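Bench tech wanted, part time - Zunwood refurb shop

Need one more pair of hands for the test bench, starting February. We take in used desktops and small servers, strip them, fix what can be fixed, sell on. Backlog is 81 machines right now and there's another pallet coming from Duvard.

What you'd be doing
Swapping PSUs and fans. Repasting CPUs. Reseating RAM, running memtest overnight, reading the log in the morning. Flashing BIOS on boards that won't see newer chips. Cable managment, sorry, lots of it. Writing down what you did so the next person doesn't do it again.

What we need
- built or repaired a few PCs, your own count
- OK with a multimeter
- can lift a full tower
- some Linux, enough to boot a stick and read dmesg

Soldering is a plus. If you've replaced caps on an old board say so, Pei-shan Chien runs the board repair side and wants to train a second person on it eventually.

Not needed: degree, certs, a cover letter. 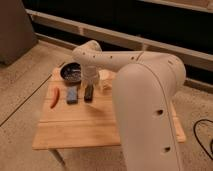
Hours are 2 evenings a week, 5 pm to 9 pm, sometimes a third when a batch has to ship. Paid hourly, plus a $500 parts credit after your first three months - good on anything on the shelf except the Skokotex cases, those are on consignment. We do have plenty of spare DDR4 if you want to start there.

To apply send a short email to Nivaldo Xavier, jobs address is on the contact page. Put BENCH in the subject. Tell us the worst machine you ever got running and what was wrong with it, a paragraph is fine. Pics of your builds ok but keep them small, the mailbox chokes on big attachements.

No agencies pls. Will close this when we find somebody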